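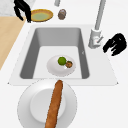
Frequently asked questions - Shokri Guest Kitchen, Urkordale

These are the questions we receive most often by mail and by telephone. Please read them before you write to us, it can be that your answer is already here. If it is not, write anyway. Arash Babaei answers the mail in the morning and Mereana Faulkner answers it in the evening.

What is Shokri?

Shokri is a shared kitchen for rent. It has one large cooking room, one small dining room and a cold store. People rent it by the hour or by the evening to cook for their family, for a birthday, for a small food business or for a cooking class. We do not cook for you and we are not a restaurant, although the sign on the street makes many people think so. Every week somebody comes in and asks for the menu.

Where are you?

We are in Urkordale, at 121 Skekon Road, on the ground floor. The entrance is from the courtyard and not from the street. If you come from Brarkotbridge, take the road along the river and turn left after the tire shop. The navigation in some cars brings you to the back gate, which is always locked. In this case go around the block one time and you will see the courtyard.

How do I make a booking?

Send us a mail with the day, the hours, the number of people and what you want to cook. The last point is important for us. If you want to fry a lot, we put you in the hours when the neighbors upstairs are at work. If you want to bake, we must know that no other guest needs the big oven. You get an answer the same day or the next morning. The booking is valid when we have confirmed it, not when you have sent the mail.

What is the shortest time I can book?

The shortest booking is 2 hours. Please count the cleaning inside your time. Many guests who come for the first time book too short. They think only of the cooking, and then they are washing pots while the next group is standing in the courtyard with bags.

Can I come a little earlier to unpack?

If the kitchen is free, yes. Call from the courtyard and we open. When another group is inside, we ask you to wait in the dining room. Please do not carry your food into the cooking room during the time of other guests, also when they are friendly and tell you that it is no problem. We had once two groups with the same kind of chicken in the same kind of bag, and it took a long evening on the telephone to find out who had paid for what.

How many people can come?

In the cooking room the limit is 10 people at the same time. In the dining room more can sit, it depends on how you put the tables. Children count as people.

What is in the kitchen and what must I bring?

We have pots, pans, baking trays, cutting boards, plates, glasses and cutlery. We have salt, cooking oil, dish soap and dish towels. Everything else you bring yourself, also the spices, the sugar and the coffee. There are knives in the drawer and they are sharpened every month, but if you are particular about knives, bring your own and write your name on them. In the drawer of forgotten things we now have 5 knives without an owner. If one is yours, describe it in a mail and you can have it back.

Can I use your mixer?

Yes, the stand mixer is included in the price. Please do not use it for very stiff bread dough. The motor becomes hot and then it stops, and after this it does not start again until the next day. For stiff dough use your hands, or make it in smaller portions.

How does the oven work?

The big oven is older than our company and it has its own character. The numbers on the knob are not exact. It is hotter at the back on the left side, so turn your tray one time when the baking is half done. On the shelf there is an oven thermometer - believe the thermometer and not the knob. The small oven is new and you can trust its numbers, but a full-size tray does not fit in it.

Do you have a rule for allergies?

We can not promise that the kitchen is free of nuts, gluten, milk or any other thing. Many people cook here and we are not present at every booking. If somebody in your group has a strong allergy, please tell us when you book. We can give you the first hours of the morning, after the full cleaning, and a separate box with boards and pans which we keep for this use only. The box must also come back clean and without other food on it. If you are not sure, ask your doctor first and not us.

May I sell the food that I cook here?

You may, if you have the permits which the town asks for. We need to see a copy before your first booking as a business. Arash can tell you which office in Brarkotbridge you must visit, but he can not fill in the forms for you. He did this for several guests in the past and he does not want to do it anymore. Take your time with the application, in August the office is open only for half of the day.

Can I leave food in the cold store?

Yes, for one night before your booking and one night after it. Use a closed container and write your name and the day on it with the marker that hangs on the door. Food without a name we throw away when we clean the store. Please do not leave open dishes, and no raw fish without a double bag. If you need the cold store for a longer time, ask Mereana for a shelf. The shelves are paid by the month and at this moment there is a waiting list.

What must I clean before I leave?

Wash and dry everything you have used and put it back on its shelf. The shelves have labels. Wipe the work surfaces and the stove. Empty the sink strainer into the trash and not into the toilet. Sweep the floor, and mop it if something has fallen. Take the trash bags to the containers in the courtyard - glass and paper have their own container. The oven you wipe only inside the door, the rest we do ourselves.

And if it is not clean?

The first time we write you a friendly mail. The second time we keep the deposit. We are not looking for small spots, and if a pot was burned before you came, tell us at the beginning or leave a note on the board. We believe our guests.

Something broke. What do I do?

Tell us. For a glass or a plate we ask nothing. For larger things we look together what it costs to repair. It is much better for us to know it the same evening than to find it in the morning when the next group is already waiting.

Can we play music?

In the daytime yes, with the windows closed. After nine in the evening please only so loud that you can speak normally over it. The family above us has a small baby now.

Is alcohol permitted?

You can drink wine or beer with your meal in the dining room. You can not sell it.

How can I cancel?

Write us a mail. Until two days before the booking you get all your money back. After that we keep half, except when another guest takes your hours. If you are sick, do not come, call us and we will find a new time for you without cost.

Do you give cooking classes?

Not us, but some of our guests do. Their papers hang on the board beside the entrance, with the prices and the telephone numbers. Mereana leads an open evening in the winter months, where everybody brings one thing and we cook what is possible from it. For this evening you do not need to book, and you also do not need to cook well.

Can I come with a wheelchair?

The entrance from the courtyard has no step, and the door to the dining room is wide. In the cooking room one table can be made lower. The toilet has a handrail on one side only. We have asked the owner of the building for the second one and we will change this answer when it is there.

Is there parking?

In the courtyard you can stop for unloading. After this please move the car to Skekon Road, where parking is free in the evening.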